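Brallix hand gripper kit, six weeks in

I bought the Brallix kit in February, after Levente Orbán at our shared workshop told me it was the easiest way to teach a homemade arm to tidy shelves. Levente has never tidied a shelf, but he reads a lot.

What you get is a hand-held gripper, a mounting plate, a bag of screws sorted by someone with a grudge, and a login for the Dekutach recording software. You walk around with the gripper, do the chore yourself, and the arm is supposed to pick up the habit later. My arm is a Stekonia frame with motors I chose badly, so keep that in mind when I complain.

Assembly took an evening. The manual shows step nine before step seven, and the hinge screws want a smaller driver than the one in the box. The body is broad and flat, and it's gray, like everything I own now. After an hour of recording my wrist filed a protest. Andor Kocsis has bigger hands and says I'm exaggerating.
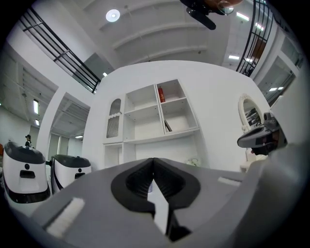 The jaw pad from the operator's side, with the white shelving ahead.

The pad is the best part of the kit. It's black rubber with fine vertical ridges on the inner faces, and it hangs on to thin rods and smooth bottles better than the foam fingers I cut for my first build. The notch at the top helps you line things up once you stop looking at your own hand — that took me longer than it should have.

Software is where the stars come off. Dekutach lost 310 of my first 1261 recordings to a sync error, and the fix was a forum post by Ernő Juhász that starts with "don't panic" and goes on for four screens. Version two behaves. I'm now at 3163 clips, and the arm can put a bottle in a cubby on most tries. On the others it puts the bottle near a cubby, with great confidence.

Spare pads ship quickly. The charging cable is too short to reach anything.

Good: grip, pad quality, spares.
Bad: weight, manual, cable, the first version of Dekutach.

Three and a half out of five. I'd buy it again, but I'd borrow Andor's wrists first.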